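Se buscan personas que sepan recoger una mesa (y tengan paciencia con quien no sabe)

Proyecto Jernula, convocatoria de participantes 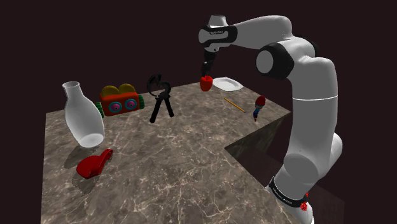
Anum Siddiqui opina que la pregunta está mal planteada: un robot ya puede levantar una manzana, lo que falta por ver es si sabe que después viene el plato, y que los alicates no van en el frutero. Le hemos dado la razón y, de paso, el primer turno de la tarde.

En Imier llevamos dos años intentando averiguar si las máquinas pueden encargarse de las tareas de casa. La respuesta provisional es «según qué casa». De momento ensayamos en simulación, donde los jarrones rotos salen gratis y el mármol no se raya.

Qué harás
Ver grabaciones de 30 tareas simuladas y decidir si el resultado te parecería aceptable en tu propia cocina. También nos explicarás dónde guardarías cada cosa. Prevemos discusiones.

Qué pedimos
Ser mayor de edad, hablar español con soltura y haber recogido una mesa ajena sin que te lo pidieran. No hace falta saber programar. Los ingenieros pueden presentarse, siempre que en su casa frieguen.

Qué ofrecemos
100 euros por participante, café de máquina (esa tarea sí está automatizada, con resultados discutibles) y horario de mañana o de tarde. Las sesiones serán en diciembre, en la sede de Imier, sala 448.

Cómo apuntarse
Escribe a Radu Iordache, coordinador de Jernula, con tu disponibilidad y una línea sobre la tarea doméstica que más detestas. «Todas» se admite como respuesta. Planchar tiene lista de espera.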